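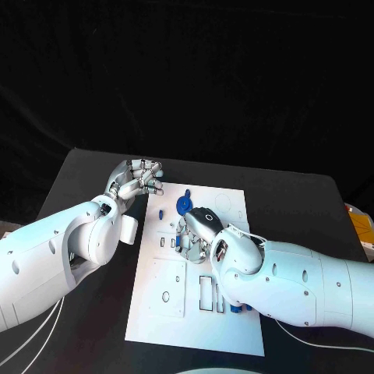
Course handout, session 2: The Gruton two-hand kit and the insertion board

Hi all! I promised notes on the kit we're thinking of buying, so these are my scribbles from the Lovent trial, tidied up a bit. Justinas Paulauskas sat in and corrected my math more than once.

What's in the offer
Two arms, two hands with proper fingers, and the insertion board with its blue parts. Lovent also includes 24 hours of support, which you can use up in small chunks (do this, please, and don't save it all for November like my last group). The board on its own is 329 dollars, and I'd happily buy a spare.

Why I like the board
It's simple to look at and hard to do well! You get pegs, cylinders and a gear-shaped part, plus outlines, slots and holes on the white surface. A peg gives the fingers very little to hold, so a small mistake in the grip shows up right away as a tilt at the hole. Try it with your own hand and your eyes shut – you'll feel how much you lean on touch.

What I'm less sure about
The manual is thin. Setup takes patience, and the chapter on calibration sends you to another chapter that sends you back. Tamás Kozma wrote his own two-page version, which is in the course folder and is much better. I'd also like more say over how hard the fingers close.

How a run goes
1. Put the board on the table and check that both arms can reach all of it.
2. Bring the hands up over the board, fingers loosely curled.
3. Keep one hand raised and out of the way while the other goes down for a peg. Pinch it with the fingertips and hold it just above the board before you move on.

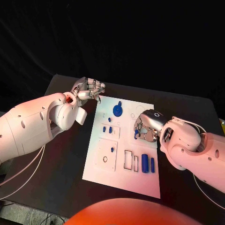 4. Line up with the hole, lower slowly, let go, and write down the result before you touch anything else.

For next time
Read Tamás's pages and write me half a page, 500 words at most, on which part you'd try first and why. Bring questions about the price too – I have to send Lovent our answer soon.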